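Review: The Grandlow Public Statements Archive, two-disc reference edition

Posted 24 October 2018

I cover regional government for a small newsletter, and most of my week goes to finding out what an office said about something before it said the opposite. I bought the Grandlow archive in February and have used it nearly every working day since, which is long enough to write something useful about it.

The archive collects speeches, press statements and memorial addresses given by the prime minister's office and the foreign ministry of Sanna, with the full text of each in English and in the original. The current edition has 2,675 documents. Of those, 1,294 are speeches and the rest are written statements, letters of condolence and joint declarations. It comes on two discs with a printed index, or as a download if you already own the previous edition.

Setup was simple. You copy the files to a drive, run the indexer and wait. On my older office desktop the indexer took 57 minutes. It only has to be done once, unless you move the folder, in which case it starts over from the beginning. I moved the folder.

Searching is the best part. You can look for a phrase, limit it by year or by office, and choose whether to include drafts that were released later. Results open at the right paragraph with the search term marked. I tested it on the Horbridge border talks, where I already knew most of the material, and it found two condolence letters I had never seen.

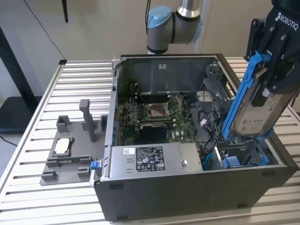
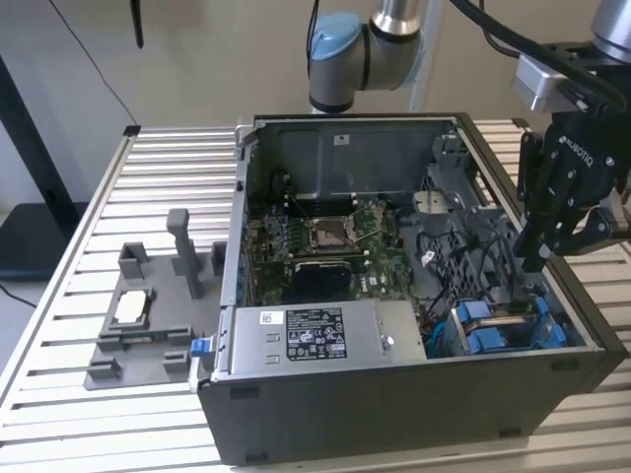

The translations are uneven. Speeches given at the United Nations read well, as they were probably written in English to begin with. Domestic speeches are stiffer, and the same ministry title is translated three different ways depending on the year. If you search for only one of them you will miss documents. The printed index has a table of the variants on its last page. I wish the search box knew about it.

Notes are short and mostly neutral. Each document gets a line on where it was delivered and who was in the audience. There is almost nothing on how a speech was received, so you still need newspapers for that. The editors also mark passages that were dropped when the text was delivered - a small thing, but it has saved me from two bad quotes.

I compared it with the Fledlow collection, which our library carries. Fledlow is cheaper to subscribe to and goes back further, but it only prints excerpts from the longer speeches, and it doesn't say where it has cut. For background reading Fledlow is fine. For quoting, I would use Grandlow.

Some complaints. Footnotes don't copy along with the text. The date filter ignores joint declarations, so they turn up in every search whether you want them or not. Printing a long speech puts the title on a page by itself.

Updates are supposed to come twice a year. I have had one so far, and it installed without trouble but reset my saved searches. Write them down first.

Four stars out of five. Worth the price if you quote officials for a living, too much for casual use.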